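1/ Week two of the robotics club Lorena Carrasco talked me into helping with. The kids at Pledisstead have no real robot. They have a simulated one, in a simulated apartment, and a poster that says "robots that help at home." I have questions.

2/ The project: get the arms to do a kitchen chore without a human steering. Fredy Urrego's team logged 2796 attempts before summer break. I asked how many were any good. "Depends what you mean by good." That's a problem — write down what good means BEFORE you run it.

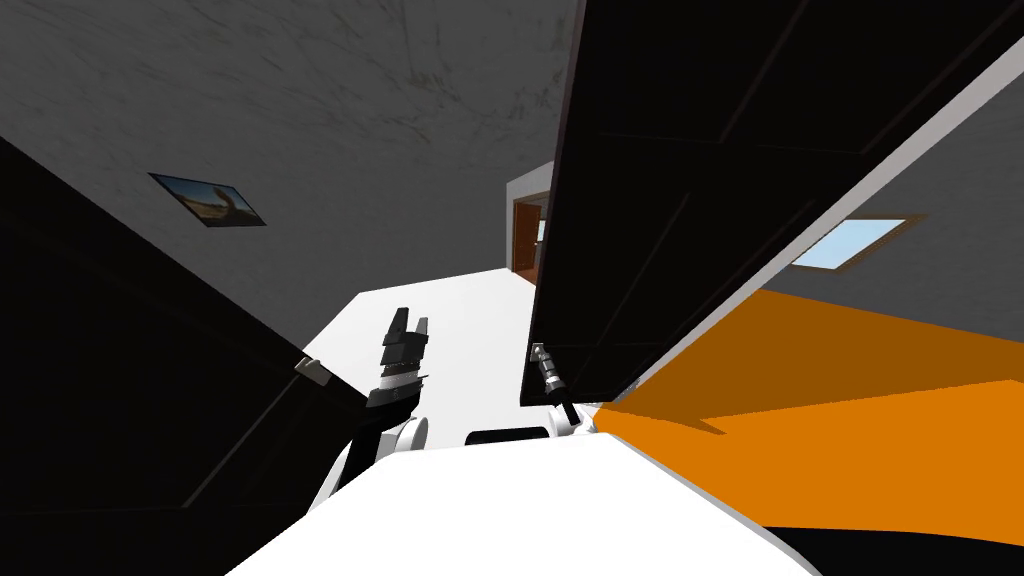
*Two arms, an open black door and a long way to the far doorway.*

3/ My gripe with simulators is that everything is too polite. Doors don't stick. Nobody's little brother left a shoe there. A team can get very proud of a number that only means something inside Jurnemora (the sim we use).

4/ Fredy says that's unfair, and that they change the lighting and furniture between runs. Okay. How much? He's going to send me the settings file. I've been promised that file before.

5/ Today was grasping. I sat with the younger group for 16 runs and made them call each one out loud, grasp or no grasp, before the software gave its verdict.

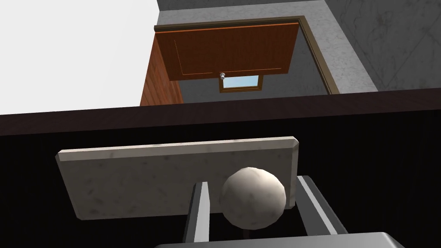
They disagreed with the software on two. Best part of the afternoon, because then they had to go argue about what counts as holding something. Does touching count? Does it have to come up off the counter?

6/ Lorena wants to enter the October showcase. The form asks for a "success rate." I'd leave it blank until they've done 400 fresh runs with the rules fixed first. She thinks I'm being a pain.

7/ Still going back next week. I want to see that settings file.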